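Search this blog Search Go

House rules for the hand tool, second version

Posted 21/05/2019

We rewrote our recording rules last week. The first version ran to 16 pages and I don't think anyone but Valentyna Kovalchuk read past page three. The new one fits on a single sheet taped inside the cabinet door. A couple of people asked what's on it, so I'm putting the main points up.

The object goes in and comes out upright if it holds liquid. Caps get checked by hand before the first grip. We had a leak in September and spent an afternoon cleaning pads with cotton swabs.

Grip at the widest part the fingers can close on, and let the soft pads do the work. If the hard part of the finger touches the object, stop and start over. Don't save the take and plan to sort it out later. Of the 286 takes we threw away in the first round, almost 80 had that one fault. 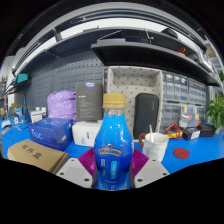
Blue bottle, gripped upright over the mat.

Leave the bench the way it is. This was the rule we argued over. Rostyslav Karpenko wanted a bare mat for every take, and he had a point, as it makes mistakes easier to spot. But the benches at Gisach will have boxes and mugs on them, and so should ours. What we did agree on is that nothing on the mat gets moved between the start and end of a take.

Open drinks are a separate matter. The sheet says to keep them out of reach of the tool. I'm as bad as anyone about this.

Write the log line right after the take. Object, grip, result, initials. If you can't remember the result, mark the take as unknown and do another.

Last one: two people sign off on any change to the sheet. For now that's me and Illia Stasiv.

3 comments

Yaroslav K. wrote:
Do you clean the pads on a schedule or just when they look dirty? We do ours on Fridays and it isn't enough.

Selma Babić wrote:
Start of every session, plus after anything sticky. It's on the sheet, I forgot to put it in the post.

benchrat wrote:
would like to see the whole sheet if you can share it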